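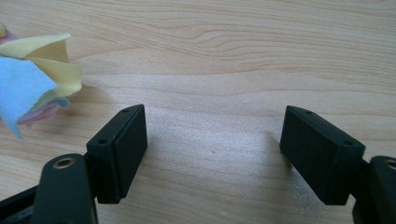
*Slide 1. Tabletop, pale wood, wavy grain. Leave up while people sit down.*

Reece Nuttall – notes for the Cillalton talk, "Living With a Wooden Table." September 25, 2019. Talk slowly. The June version ran over and I had to skip the part on rings and stains, and that was the part people had come for.

## Opening

Thank the library for the room. Say where the restrooms are. Handouts are by the door, 83 copies, so couples should share one.

Start with the question I get most often at the Treton shop: "Is my table ruined?" The answer is almost always no. Most of what people bring me is in the finish, and the wood under it is fine. Tell the one about the customer who drove a whole table across the county to show me a mark that wiped off with a damp cloth. Keep it short.

Then say what the talk covers: looking at a table properly, cleaning it, and sharing it with kids and storage tubs. I'm leaving out refinishing. If people want refinishing, there's a sign-up sheet for the longer class.

## Looking at the grain

Point at the darker streaks in the upper half of the slide. They curve. Lower down the bands are softer and lighter. People see streaks like these and think something was spilled. Grain follows the growth of the tree and the way the board was cut. A spill doesn't care which way the grain runs, and it usually has an edge you can follow with your finger.

Ask for a show of hands: who has a pale table at home? Who has scrubbed at a grain line? Wait for the laugh, then move on.

Don't get pulled into naming the wood. Someone always asks if it's maple or birch. Pale woods with a wavy figure can be hard to tell apart from a picture, and the cleaning advice is the same for both. What matters more is the finish. If they can find the maker's sheet, it will normally say oil, wax, or lacquer. If they can't find it, treat it gently and test everything on the underside first.

## Looking at the light

Next slide when I get to the word "glare."

Most people look straight down at a table. Get your head low instead, and look across it toward a window or a lamp. Dull spots show up, and so do scratches and the sticky patch where somebody always puts a cup. A bright patch of glare isn't damage. Move your head and it moves with you. If a pale area stays where it is when you move, then you have something to look into.

Same with specks. There's a tiny dark one near the middle on this slide. It could be a crumb or it could be a blemish in the wood, and from a picture I can't say. At home you use a fingernail. If it lifts, it's a crumb. If it doesn't, leave it alone. I have seen people sand a dip into a good board trying to get rid of a pinhead of dark wood.

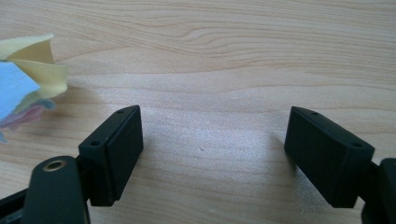
## Everyday cleaning

Dry cloth first, to get the grit off. Then a damp cloth, wrung out hard. Then a dry one again. Go with the grain. On a board with wavy figure, just follow the general direction and don't fuss over the curves.

Things to say clearly, because they are on the handout in small type:

- No scouring pads, including the soft green kind.
- No vinegar on a waxed top.
- A drop of dish soap in a bowl of water is enough. People use far too much, and it leaves a film.
- Don't leave the wet cloth lying on the table while you answer the door.

Hold up my own cloth. It's an old T-shirt. Somebody will ask which polish I recommend, and I don't want to spend five minutes on brands. Say that an oiled top wants oil, a waxed top wants wax, and a lacquered top wants nothing but cleaning.

## Rings and stains

Give this section its full time today.

White rings are moisture sitting in the finish. Leave them for a couple of days before doing anything. Plenty of them fade. Dark rings have gone down into the wood, and those are a job for somebody who knows what they're doing. Pass around the Hedlund sample boards now – the clear one first, then the one with the dark ring. Remind people to keep them flat and to pass them back to the front. I lost one last time.

If anyone asks about hot irons and towels, yes, it can work on a white ring. It can also make things worse. I don't teach it in a room full of people.

## Tables that get used

Change of pace. A table in a family house has things on it, and I don't want anyone going home and putting a cover on theirs.

Plastic tubs are fine on wood. What you want to avoid is sliding them. Grit gets caught under the base and drags, and on a glossy finish every drag shows. Lift, wipe the bottom of the tub, put it down. If a tub lives on the table for weeks, shift it now and then so the wood changes color evenly with the daylight.

Rubber is the one I'd watch. A ball that's out for an afternoon won't do any harm. Some soft rubber and vinyl toys left for months against a lacquered top can stick or leave a mark, and with a nubby toy you may get a pattern of dots. Pet toys too.

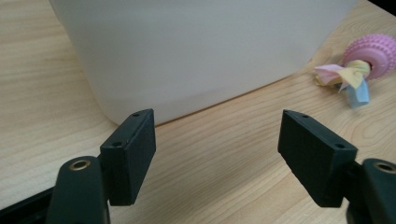

So the habit I suggest is a simple one: toys off the wood at the end of the day, into whatever tub you have. It doesn't have to be a nice tub. Ours at home is an old one with no lid, and it does the job.

If there's time, mention felt pads. A sheet of them costs very little, and they peel off after a year or so and need replacing. Check them when you vacuum under the table.

## Questions

Repeat each question into the microphone. The back row couldn't hear last time.

Likely ones: candle wax (let it harden, lift with a plastic card), permanent marker (test underneath, be patient), nail polish (stop, don't use remover, call me).

Collect the sample boards. Sign-up sheet is on the piano. We have to be out of room 261 in time for the choir, so start stacking chairs during the last question.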